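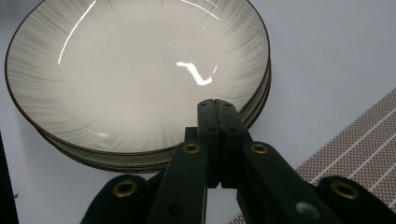 About Us

Home
Programs
Admissions
Visit
Contact

The Trovham School of Hospitality

The Trovham School of Hospitality is an independent, nonprofit school that prepares adults for work in dining rooms, hotels, banquet halls and institutional food service. The school opened in 2000 and has taught continuously since that time. It offers one full certificate, several short courses, and a program of employer training delivered by arrangement.

The school takes its name from the street on which it first held classes. It now occupies the former Conorham Building, which provides teaching rooms, a training dining room, a service kitchen, a library and student offices. All classes are held at this address unless the course schedule states otherwise.

Our Mission

The school exists to teach the practice of service to any adult who wishes to learn it, at a cost that working people can meet. We hold that service is skilled work and that it deserves the same careful instruction given to other trades. Graduates are expected to leave with a sound knowledge of the dining room, a working knowledge of the kitchen, and the ability to deal with guests and coworkers in a calm and courteous manner.

The school does not promise employment. It does maintain close ties with employers in the region, and its placement office assists all graduates without charge for as long as they wish to use it.

History

Classes began in a single rented room above a bakery. The first course ran for 12 weeks and was open to anyone who could attend in the evening. The founding instructors had worked together in hotel banquets, and the early course followed the order of a banquet shift: setting up, greeting, serving, clearing, and closing the room. That order is still visible in the certificate program today.

As enrollment grew, the school added a daytime section and then a short course in table service for hospitals and residential homes. The second course was requested by employers who had found that standard restaurant training did not address the needs of their residents. It has been revised many times and remains in steady demand.

The move to the Conorham Building allowed the school to open a training dining room, known as the Tuvstead Room, in which students serve lunch to members of the public under supervision. Before the move, practice meals had been served to fellow students and staff. The change brought students into contact with real guests at an earlier stage, and instructors have since rebuilt much of the first term around it.
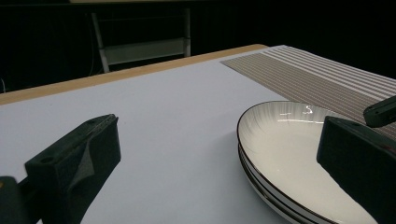

A weekend section was added later for students who hold weekday jobs. It covers the same material as the daytime and evening sections and leads to the same certificate. The school does not treat it as a lesser program, and the final assessment is identical in every respect.

The Certificate Program

The Certificate in Dining Room Service is the main program of the school. It requires 900 hours of instruction and practice, divided among classroom study, supervised service in the Tuvstead Room, and a placement with an approved employer.

Classroom study covers the history and forms of table service, menu knowledge, beverage service, food safety, allergies and special diets, cash handling, reservations and seating, and the law as it applies to workers in the trade. Students also complete a unit in plain business writing. Many supervisors in the region have told the school that written shift notes are a weak point among new staff, and the unit was added in response.

Supervised service begins in the third week. Each student serves in turn as host, server, runner, busser and floor captain. No student is excused from any position. Students who have already worked in the trade often find the less familiar positions to be the most useful part of the program.

The placement takes place in the final term. Students are matched with an employer after an interview with the placement office, and they are paid for their hours at the rate the employer offers to new staff. A member of the faculty visits each placement and meets with the student and the supervisor together.

Short Courses

Short courses are open to the public and carry no entrance requirements. The current list is as follows.

Table Service in Care Settings
Banquet and Event Service
Wine and Beverage Basics
First-Time Supervisor
Working With Food Allergies
English for the Dining Room

English for the Dining Room is offered without charge to residents of the Bloxham district through a standing gift to the school. Residents of other districts may attend at the regular fee, which may be reduced upon application to the student office.

Faculty and Staff

Instructors are chosen for their experience in the trade and for their ability to teach. All have held supervisory posts in restaurants, hotels or institutional food service. Each new instructor spends one full term assisting in another instructor's section before taking charge of a class.

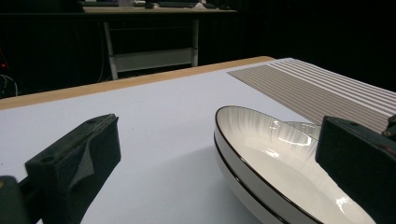

Faculty members are encouraged to return to the floor on a regular basis, and the school grants paid leave for this purpose. An instructor on trade leave works for an outside employer for part of a term and reports to colleagues on changes in practice. Reports from recent leaves have dealt with handheld ordering, service charges, and the training of very young staff.

The director of the school is Bláthnaid Mulcahy, who joined the faculty as an evening instructor and later led the placement office. The director is responsible for academic standards, hiring and the general conduct of the school, and holds open office hours every Thursday afternoon during term. Students may attend without an appointment.

A Message From the Director

"Students come to us for many reasons. A good number have worked in restaurants for years and have never been shown how to do the job properly. Others are changing careers, or returning to work after raising children, and have been away from a classroom for a long time. We ask the same things of all of them. They must arrive on time, they must be willing to be corrected, and they must treat the person washing the dishes with the same respect they show to the guest at the best table in the room.

"I was trained by people who were strict about small matters, and I am grateful to them. A guest may not notice that a glass is in its proper place, but the server who put it there has paid attention, and that attention carries over into everything else in the meal. I hope that visitors to the school will see it at work in our students."

Bláthnaid Mulcahy, Director

The Tuvstead Room

The training dining room serves lunch on weekdays during term. Menus are set by the kitchen faculty and change with each teaching unit. Guests are asked to allow more time than they would in a commercial restaurant, as instructors may pause service briefly to speak with a student. Gratuities are not accepted. Guests who wish to show their thanks may make a gift to the equipment fund, which pays for the repair and replacement of tableware and kitchen goods used in teaching.
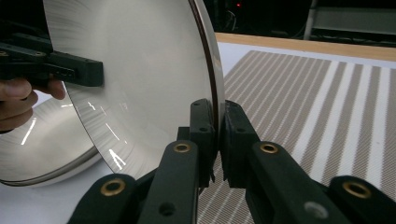

Stainless steel bowl with a brushed base.

Reservations are required and may be made through the student office. Parties with dietary needs should state them when booking. The room is fully accessible by way of the side entrance, and an elevator serves all teaching floors.

The Library

The school library holds 984 volumes on cooking, service, hotel management and the history of dining. It also keeps a collection of menus given by graduates, employers and friends of the school. The collection is open to outside readers by appointment, and class groups from other schools are welcome when the reading room is not in use for examinations.

Admissions and Fees

Applicants to the certificate program must be at least 18 years of age and must attend an interview. A high school diploma is not required. Applicants without one complete a short reading and arithmetic exercise, the results of which are used for advising only.

Fees may be paid by the term or by the month. Uniforms are lent to students for the length of the program. Books may be borrowed from the library or purchased at cost. Grants are available to students in financial need, and applications for the coming year are accepted through the end of May.

Governance

The school is governed by a board of trustees drawn from the trade, from education and from the local community. One seat is held by a graduate elected by other graduates. The board meets each term, and a summary of its decisions is posted in the main hall and sent by mail to any member of the public upon request.

Equal Opportunity

The school admits students and employs staff without regard to race, color, religion, sex, national origin, age, disability or any other status protected by law. Questions or complaints under this policy should be addressed in writing to the director.

Contact

Inquiries about admission, short courses, lunch reservations and graduate placement should be directed to the student office, on the ground floor of the Conorham Building. Employers who wish to host a placement student or arrange staff training should ask for the placement office.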